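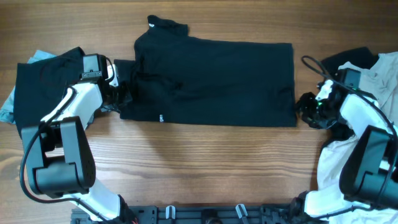
Kurum Everyday Tee, navy

I've sold shirts through my little Drarnus shop for 12 years and this is still the one I grab for myself (I own five, please don't judge). It's a very dark navy. On some screens it looks plain black, so if you're trying to match a pair of true navy pants, email me and I'll mail you a swatch first!

The fabric is a midweight cotton knit from Weerakoon. It's soft straight out of the bag and it does wrinkle if you leave it in a heap, I won't lie to you. I lay mine out on the table, smooth it with my hands from the middle, fold the sides in and call it done. No iron has touched any of mine since December.

Sizing: runs a bit long in the body, regular in the shoulders. If you're between sizes, go down. I'm usually a large and I wear the medium.

Washing: cold, inside out, with other darks. The first wash or two will give off some color, so keep it away from your white towels. Tumble low or hang it up.

Price: $40, shipping included inside the country
Ships from: Prulimberg, usually the next morning if you order before noon
Returns: 5 weeks, unworn, tags on
In stock: S, M, L, XL (XXL is back next month)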